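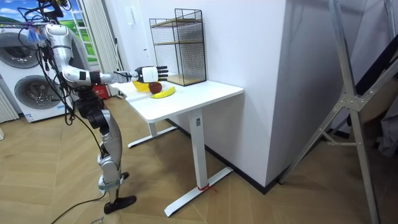
水果到底要不要进冰箱,大家家里怎么放的

楼主:北窗晒被子
发表于 2月

搬家以后厨房小了,冰箱也换成了窄的,冷藏室只有三层。以前水果一股脑全塞保鲜抽屉,现在塞不下,得挑着放。家里常买的就是苹果、香蕉、橙子、梨,偶尔买点猕猴桃和牛油果。

问题有两个。
一是哪些可以一直放外面,哪些必须冷藏。
二是放外面的能不能都堆在一个篮子里。我妈说苹果和香蕉不能挨着,挨着烂得快,我放了几年好像也没什么感觉。

厨房朝南,冬天有暖气,室温偏高。家里两个人吃,一周买一次。

1楼 大蒜不发芽
香蕉别进冰箱,皮会黑。苹果进冰箱,能放很久。橙子放外面一周没问题。牛油果硬的放外面,软了再进冰箱。
你妈说得对,苹果放乙烯,香蕉对这个敏感。

2楼 三号线终点站
回复1楼:香蕉进冰箱皮黑是黑,里面是好的。熟透的香蕉我都冷藏,多放三天没问题,剥开是白的。你说的是生香蕉,生的进冰箱就不熟了,拿出来也熟不好。这两种情况要分开说。

3楼 大蒜不发芽
回复2楼:皮黑成那样谁还想吃。

4楼 三号线终点站
回复3楼:我想吃。

5楼 湿毛巾
楼主一周买一次,两个人,其实买少一点就行了。我以前也研究怎么存,后来改成下班路上买,一次买两三天的,家里只有一个盘子放水果,放满了就不买。

6楼 楼主 北窗晒被子
回复5楼:楼下没有水果店,最近的菜市场要坐5站公交,所以才一周一次。

7楼 老坛不酸
在Hodum生鲜仓干过两年分拣,说一下我们那边怎么放。
苹果和梨是低温库,贴近零度。香蕉是单独的库,13度,低了会冻伤,表皮发灰,之后催熟也催不均匀。柑橘类也有自己的库,温度比苹果高。叶菜绝对不跟苹果同库,会黄。
家里冰箱冷藏一般三到五度,放苹果、梨、葡萄、草莓都合适。香蕉、芒果没熟的时候不要放。猕猴桃硬的时候想多存几天就冷藏,想吃了提前拿出来。
另外苹果进冰箱最好套个袋子,一是不容易失水发皱,二是少影响旁边的菜。袋口不用扎死。

8楼 楼主 北窗晒被子
回复7楼:谢谢,这个清楚。那放外面的时候苹果香蕉能不能放一起?

9楼 老坛不酸
看你几天吃完。三天之内吃完随便放。要放一周就分开。青香蕉想让它快点熟,故意跟苹果放一个袋子里,一两天就黄了。

10楼 薄荷种不活
我不太同意分开这个说法。家里的厨房是通风的,又不是密封箱,一两个苹果放出来的那点气,对香蕉的影响我觉得很小。香蕉自己也产生乙烯,放一把香蕉在那里,苹果在不在它都要熟。
去年夏天我专门试过,同一把香蕉分成两份,一份跟苹果放在敞口篮子里,一份放在餐边柜上,都是第四天开始长斑。室温27度。

11楼 大蒜不发芽
回复10楼:你那是夏天,温度高了本来就快,看不出差别。冬天再试。

12楼 薄荷种不活
回复11楼:楼主家里有暖气,跟夏天也差不多。

13楼 老坛不酸
回复10楼:敞口篮子确实影响小,这个我承认。套袋子或者盖着的果盘影响才明显。仓库里那个浓度跟家里没法比。不过餐边柜和篮子离多远?同一个屋里的话也不算完全隔开。

14楼 薄荷种不活
隔了一堵墙,篮子在厨房,餐边柜在客厅。门是开着的。

15楼 三号线终点站
说个更有用的:香蕉挂起来。买个挂钩,十几块钱。平放的话压着的那一面先黑,挂着能多两天。

16楼 湿毛巾
回复15楼:挂钩我买过,占地方,而且香蕉熟了以后把儿会断,整根掉下来。

17楼 三号线终点站
回复16楼:那就是该吃了。

18楼 阳台有雨棚
问一下,用什么篮子好?我家是一个玻璃碗,底下的橙子老是先长毛,翻出来的时候旁边的也沾上了。

19楼 老坛不酸
回复18楼:玻璃碗底下不透气,有点水汽就闷着。换成有缝的,塑料的、铁丝的、竹编的都行,能透气就可以。底下垫一张厨房纸,潮了就换。还有买回来不要洗,吃之前再洗。橙子长毛多数是皮上有伤,放之前挑一遍,有磕碰的先吃。

20楼 大蒜不发芽
竹编的别买,南方回南天会发霉,我扔过两个。塑料的最省事,脏了直接冲。

21楼 阳台有雨棚
我在Grirnier看到一种双层的,上面小下面大,有人用过吗?

22楼 湿毛巾
回复21楼:用过。上面那层放不了几个东西,放重了会晃,我后来把上层拆了,放蒜和姜。单层的就够。

23楼 薄荷种不活
有人用那种除乙烯的小包吗?Yook出的,放果篮或者冰箱抽屉里,说是能吸掉。

24楼 老坛不酸
没用过这个牌子。仓库里有类似的东西,是放在密闭箱子里用的。放在敞口果篮里我觉得没有意义,空气一直在流动。放冰箱抽屉里也许有点用,不如直接把苹果套袋。

25楼 三号线终点站
我买过一盒,放在抽屉里,没看出区别。也可能是我吃得快。

26楼 北窗晒被子(楼主)
我整理一下准备这么放:
苹果、梨套袋进冰箱下层,每次拿出来两三个放外面。
香蕉不进冰箱,买的时候挑一半青一半黄的。熟透吃不完的再冷藏。
橙子放外面,底下垫纸。
猕猴桃硬的先冷藏,每次拿几个出来。
牛油果看软硬。
篮子用原来那个塑料的。暖气在窗户下面,我把篮子挪到门这边。

27楼 大蒜不发芽
可以。梨要看品种,硬脆的直接冷藏,西洋梨买回来是硬的,要先在外面放软。

28楼 薄荷种不活
香蕉还有个办法,熟透了剥皮切段冷冻,打奶昔用,不用加冰。记得先剥皮再冻,带皮冻很难剥。

29楼 阳台有雨棚
回复28楼:切段以后会粘成一坨吗?

30楼 薄荷种不活
会。先平铺在盘子里冻硬,再装袋。

31楼 路过的秤砣
冬天暖气房里橙子放一周皮会变硬,里面没事。介意的话也放冰箱,柑橘冷藏两三周都可以,不要贴着后壁,后壁会结冰。

32楼 北窗晒被子(楼主)
冰箱是窄的,橙子再放进去菜就没地方了,先放外面试试。皮硬了我再来说。

33楼 湿毛巾
Vatel的窄冰箱吗?我家也是,下面那个抽屉拉出来会卡一下,套了袋的苹果别堆太高。

34楼 北窗晒被子(楼主)
对,就是这个。我还以为是我没装好。

35楼 湿毛巾
抽屉要稍微往上抬一点再推进去。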